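How to Hang and Dress a Two-Layer Curtain on a Large Window

A two-layer window treatment consists of a sheer and a heavy drape on separate tracks. The sheer diffuses daylight and gives some daytime privacy. The drape blocks light at night and reduces drafts. Most problems with this arrangement come from three places: track spacing, hem height, and the way the pleats are set after hanging. This guide covers all of them for a ceiling-mounted double track over a carpeted floor.

What you need

Double ceiling track, cut to length
Brackets or ceiling clips to suit the track
Gliders and end stops
Curtain hooks (pin or slot type, to match the heading tape)
Steel tape measure
Pencil, masking tape, spirit level
Drill and anchors suited to the ceiling
Handheld garment steamer
Soft cotton tape or strips of scrap fabric
Sewing pins, needle, matching thread
Stepladder

The examples use a Canosau double track and Pistari pin hooks. Any equivalent hardware works if the two channels are far enough apart. See step 2.

Step 1. Measure the window and the drop

Measure the width of the glass, then decide on the stack-back. Stack-back is the space the open drape occupies at the side of the window. A lined drape in a medium-weight satin needs more of it than people expect. Allow one fifth of the track length for a single drape drawn to one side. If the wall beside the window is too short for this, part of the drape will sit over the glass even when fully open.

Measure the drop from the underside of the track glider to the floor. Take the measurement at the left, center, and right. Floors and ceilings are seldom parallel. Write down all three figures and do not average them.

On carpet, lay a stiff piece of card on the pile and measure to the card. The end of the tape sinks into the pile if it is pushed down directly, and the reading comes out long.

Step 2. Set the track spacing

The two channels must be far enough apart that the pleats of the drape do not press into the sheer. With pinch pleats, measure the depth of one finished pleat and add the width of two fingers. That is the minimum distance between channel centers.

The sheer normally goes in the channel nearer the glass, with the drape on the room side. The order can be reversed where the sheer is to stay visible as a full panel in front of the stacked drape. Decide before drilling. On most double tracks the channels are not interchangeable once the end caps are fitted.

Step 3. Mount the track

Mark a line on the ceiling parallel to the window frame. Do not use the wall as a reference if the frame is set at a different angle. Place the first bracket close to one end, the last bracket close to the other, and divide the remainder evenly. For a heavy drape, keep bracket spacing at 600 mm or less. A sheer alone will tolerate more.

Fit the track, slide in the gliders, and add one end stop. Leave the other end open until the curtains are up. A few spare gliders per channel save taking the track down later.

Step 4. Calculate fullness

Fullness is the ratio of flat fabric width to track width. Use these values:

Sheer: 2 to 2.5 times
Satin or similar drape: 2 times
Very thick lined drape: 1.75 times

For a track of 3,000 mm, a sheer at double fullness needs 6,000 mm of flat fabric before side hems. Below double fullness a sheer looks flat and the vertical folds tend to disappear when the panel is drawn across.

Sheers are sold in large rolls and can often be used sideways, with the selvage running along the top. This avoids vertical seams, which show as dark lines against daylight. The Marinho plain voile is wide enough for this at normal ceiling heights. Check that any pattern or slub in the weave looks acceptable when turned.

Step 5. Hang the drape first

Insert the hooks at the same height in every pleat. Count the hooks and gliders before climbing the ladder.

Start at the fixed side and work toward the leading edge, with the weight of the fabric carried over one shoulder. Hang every pleat before letting go. If the last third of a heavy drape is left unsupported, the loaded hooks can tear the heading tape.

Step 6. Hang the sheer

Wash your hands first. Hang the sheer in the same way, but do not pull it from the bottom to straighten it. Open-weave fabric distorts easily and the hem will not recover without steaming.

Let the sheer overlap the first folds of the drape slightly where the two meet. A gap at this point lets in a hard vertical strip of daylight that is noticeable from across the room.

Step 7. Leave both layers for two days

Fabric drops after hanging. Wait 48 hours before finishing any hem. Keep the heating at its normal setting during this time.

Step 8. Set the hems

Over carpet, the sheer should clear the pile by the thickness of a finger. If it touches, it drags each time it is drawn and the hem picks up lint. The drape can be set lower, just meeting the pile.

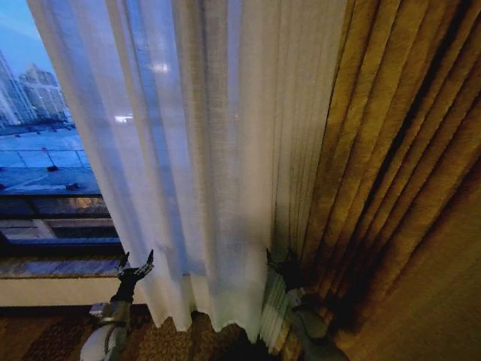 Pin the hem at the two ends and in the center, using the three drop measurements from step 1. Then pin between these points. Step back to the opposite wall and check the line at eye level while seated, then standing. A sheer hem that waves by a few millimeters is normal and cannot be fully removed, particularly in lightweight voile. If the variation is larger than this, the usual causes are:

Hooks set at different heights in the tape
One or more gliders jammed or skipped
Side hems sewn too tight, lifting the corners
Fabric cut off-grain

Correct the first two before unpicking any stitching.

Use a double-turned hem in the sheer so that no raw edge shows against the light. Lead-weight cord can be run inside the fold. Halar 512 cord is light enough not to pull the weave out of shape.

Step 9. Dress the pleats

Draw the drape fully open. Starting at the top, run a finger and thumb down each pleat to the hem, pushing the fabric between pleats back toward the window. Work from the leading edge to the fixed side.

Tie the drape loosely with cotton tape at three heights. The tape should hold the folds together without marking them. Satin weaves crush easily, so do not use cord or elastic. Leave the ties in place for three or four days.

If the pleats still lean to one side after the ties come off, the stack is usually being squeezed between the end stop and the wall. Move the end stop outward or remove one glider's worth of tape from the return.

Step 10. Steam the sheer

Steam from the room side, top to bottom, with the head held a hand's width from the fabric. Keep it moving. Do not press the steamer against the weave. Let the panel dry fully before drawing it.

Check the result in daylight and again after dark with the room lights on. A sheer that looks opaque by day gives very little privacy at night, and the drape has to be closed for that.

Maintenance

Vacuum the drape with an upholstery brush at low suction, working downward. Wipe the track channels with a dry cloth, then with a silicone-treated cloth. Do not use oil. Remove the sheer for washing twice a year, take out every hook first, and rehang it slightly damp so that the folds fall out under their own weight. Put a towel over the carpet below until it is dry.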